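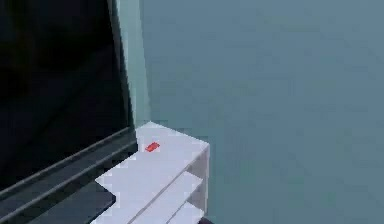 Theater Tips

How to Get Rush and Lottery Tickets for a Touring Musical

Most touring productions hold back a small number of cheap seats for each performance. They are sold in two ways. A rush sale is first come, first served, usually at the box office on the day of the show. A lottery is a random drawing that you enter ahead of time, usually online. This page covers both, using the current tour of "Grundodlow" at the Riviere Theatre as the working case. The steps are much the same at other houses, but the times and prices differ, so check before you go.

What you need

A photo ID with your name on it
A credit or debit card, plus cash if you plan to use the box office
An email address you can check on your phone
A free evening with no fixed plans

Step 1. Find the ticket policy for that engagement

Start with the theater's own site, not the show's. A tour's site will list the cities and link out to each venue, but the policy for cheap seats is set week by week, and the venue posts changes first. At the Riviere it is under Plan Your Visit, then Day-of-Show Tickets. If you can't find a page like that, call the box office and ask these questions:

Is there a rush, a lottery, or both?
What time does each one open and close?
How many tickets can one person buy?
Are any performances left out?

Write the answers down. Opening night and the last weekend are often left out. So are performances that have been bought out by a group.

Be careful with search results. Resale sites pay to appear at the top, and a few of them use the theater's name in the web address. If the page shows a countdown clock or a "service and fulfillment" charge that is bigger than you expected, you are probably on a resale site. Go back and type in the address from the theater's printed calendar.

Step 2. Set up your accounts early

The Riviere sells through Gostier, which also runs its lotteries. Make your account a few days before you want to enter. Gostier sends a code to your email the first time you sign in, and it can be slow to arrive. Add your card, and check that the billing address matches the one your bank has.

Use the same name that is on your ID. Winners pick up at the window, and the staff will compare the two. If your card says Mike and your license says Michael, put Michael.

Turn on notifications for the app, or leave your inbox open. Check the spam folder too.

Step 3. Enter the lottery

The "Grundodlow" lottery opens at 9 a.m. the day before each performance and closes at 3 p.m. the same day. You can enter at any point in that window. Entering at 9:01 gives you no better chance than entering at 2:30.

1. Sign in and choose the performance. On days with a matinee and an evening show there are separate drawings, and you can enter both.
2. Choose one or two tickets. Two is the limit.
3. Confirm. You should see a message on the screen and get an email.

Enter once per drawing. Extra entries under the same name get all of them thrown out. If you are going with a friend, each of you can enter for two tickets, which gives the pair of you two chances instead of one.

Results go out a little after the drawing closes. If you win, you have one hour to pay. After that the seats go to someone else, and the box office will not make exceptions. Set an alarm for 3 p.m. if you are the type to leave your phone in another room.

Step 4. Plan for the rush

If you don't win, try the rush. At the Riviere, rush tickets go on sale at the window when the box office opens at 10 a.m. on the day of the performance. The line forms on the side street, next to the stage door, and moves around to the front when the doors open.

When to get there depends on the day:

Weeknights, early in the run: 9 a.m. is usually fine.
Weekend matinees: 8 a.m.
Any show in the last week: 7 a.m. or earlier.

Bring something to sit on, and dress for it. The side street gets no sun in the morning, and in February it is a cold wait. There is no restroom open to the line until the lobby opens. The coffee shop across the street opens at 7 and will let you use theirs if you buy something.

Saving a place for one person who has gone for coffee is accepted. Saving a place for four people who haven't shown up yet is not, and the staff will send them to the back.

When you reach the window, say which performance you want and how many seats. Ask where the seats are before you pay. There are no refunds or exchanges on rush tickets.

Step 5. Know what you are buying

The Riviere has 3,000 seats on three levels, and the cheap ones can be anywhere. They fall into a few groups.

Front row. The stage is high here, so you may lose sight of the dancers' feet. You will hear the orchestra very well, the brass in particular.

Far sides of the orchestra. These are sold as partial view. For "Grundodlow" the far left is the better choice, as the staircase in Act Two is on the right and most of the action on it faces left.

Box seats. Good for legroom, poor for the upper part of the set. You will be leaning forward for much of the night.

Rear balcony. You see the whole stage, but small. Bring opera glasses if you have them. The steps are steep, and there is no elevator above the mezzanine.

If you need an accessible seat, tell the box office before you join the line or enter the drawing. Gostier has a check box for this on the entry form, just under the ticket count.

Step 6. Compare the price

Full-price orchestra seats for this tour go up to $155 before fees. Lottery and rush seats are the same flat price all over the house, and rush seats bought at the window carry no online fee. Before you commit a whole morning to it, add up your own costs. The Flamel garage next door charges $14 for evening parking, and if you come in for the rush and drive home again you will pay twice. The lot behind the library is free after 6 p.m. but fills up early.

For midweek shows, look at regular balcony tickets too. They sometimes cost only a few dollars more than rush, and you can pick your row.

Step 7. Pick up and get in

Lottery winners can pick up starting 90 minutes before curtain. Bring the ID and the card you paid with. The person who won has to be the one at the window — a screenshot sent to a friend will not work.

Allow extra time for the bag check. Large backpacks are not allowed, and the coat check closes during the first act. Latecomers to "Grundodlow" are held in the lobby until after the second song, then seated in the back until intermission.

Common problems

The site says I'm not eligible. You may have won in the same week already. Gostier blocks winners for seven days.

My payment was declined. Try once more with a different card inside the hour. Don't refresh the page while it is working. If it hangs, call the box office and give them your entry number.

My two seats are not together. This happens with both kinds of tickets. Ask at the window when you pick up. If another pair has been split the same way, they can sometimes trade you.

The rush sold out before I got to the window. Ask about standing room. The Riviere sells it only when every seat is gone, at the back of the orchestra, and it goes on sale two hours before curtain. You can also check the regular seat map late in the afternoon. House seats that the company didn't use are released then, at full price, and they are usually in the center.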